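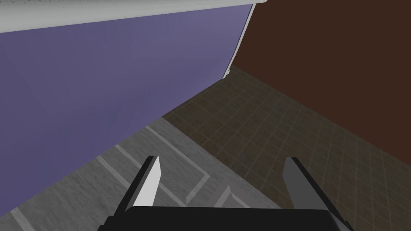
Home > Guides > Grippers > Simulation > Next

Flomon Gripper Comparison Guide
Section 6: Comparing two-finger grippers in the simulator

This section covers running the Esus and Trotham two-finger models against each other on the same simulated arm. Complete the controller set-up in Section 5 first.

6.1 Preparing the run

1. Open the Flomon workspace and load the Esus model.
2. Set the random seed to 36. Use the same seed for both grippers.
3. Select the wrist view. Both fingers must be visible, with the palm housing at the bottom of the view.
4. Send the Open command and wait for the controller to report idle.
5. Check that there is nothing between the fingers before you zero the width reading.

NOTE: The two finger faces may render in different greys. Do not adjust the material colours to match them.

CAUTION: Zeroing with the fingers partly closed offsets every width value in the log. The controller gives no warning.

6.2 Checking the view

1. Aim the wrist at a corner of the room where two wall colours meet.
2. Confirm that the floor pattern is sharp on both sides of the fingers. If fine grout lines shimmer or drop out, raise the texture filter one step and reload.
3. Save the camera pose as a preset.

6.3 Running the comparison

1. Start the batch at 1,000 grasp attempts.
2. When the batch is finished, export the log and unload the Esus model.
3. Load the Trotham model, recall the camera preset and repeat from 6.1, step 4.
4. Open both logs in the Khosravi viewer and select Compare.

NOTE: The Trotham fingers need a longer settling time. Set the delay to 81 ms in the controller tab, then restore the default before returning to the Esus.

CAUTION: Do not change the physics step between batches. Logs recorded at different steps will load in the viewer, but the force curves cannot be compared.

Share (6)

Comments (3)

The preset doesn't recall properly if you rename it after saving. Save it again under the new name.

Is the 81 ms delay still needed after the August update?

Still needed on our set-up. The default gave us false slips on the Trotham.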